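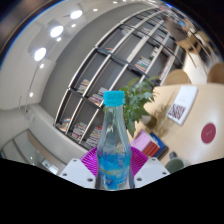
A plastic bottle with a turquoise cap, in front of the mostly empty shelves in the Ernlow reading room.

Refill or rebuy?

The Butdale building office wants us to give up bottled water by the end of April. The pitch came with a flyer, a pledge sheet and a 500 ml steel flask from Nuvamier at a staff price of $15. I have read the flyer twice and I still have questions.

It says the building went through 2,604 plastic bottles last year. Fine, but who was keeping score, and did that include the cases brought in for the Shirazi lectures? Those alone could account for a good chunk of it. The flyer doesn't say.

Then there is the matter of where we are supposed to fill these flasks. Ernlow has 2 fountains. One has been dribbling since winter and the other is down a flight of stairs, past a door that locks at 6 p.m. Anyone reading late will buy a bottle, pledge or no pledge.

I'm also told the built-in shelves will get "a hydration corner" once the rest of the books arrive. We have been hearing about the rest of the books for a while now. Most of the cubbies are still bare, so there is certainly space.

I'd sign for a working fountain on our floor. Pledge sheets are at the front desk until the end of the month, and flask orders go in the same tray.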